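Flurnholm coupled-grasp method

The Flurnholm coupled-grasp method is a technique in robot learning for moving wheeled objects with two arms. It was described in February 2021 by a group led by Matúš Štefanec at the Rutalau laboratory and is used mainly with manual wheelchairs and carts.

Method

Each arm closes on one push handle. The two grippers and the handles are then treated as a single rigid body — the controller plans one path for the chair, and the joint motions of both arms are computed from it. Differences in force between the wrists are read as steering error and corrected at 60 Hz. The policy is trained by imitation from teleoperated demonstrations, with head camera images and joint angles as input.
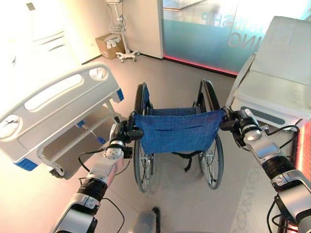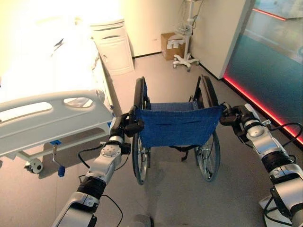 Two-arm grasp on the push handles of a manual wheelchair beside a hospital bed, seen from the robot's head camera.

Results

The original training set, Wimness, holds 726 demonstrations recorded in 4 room layouts. The authors reported fewer lost grasps than with independently controlled arms, mostly on turns. Straight pushing showed little difference.

Limitations

The rigid-body assumption fails when a handle rotates or flexes in the grip. Folding frames are a known problem, as uneven pull can draw the two sides together. A later variant, Kadlec, adds a compliance term for this case — at the cost of slower turning.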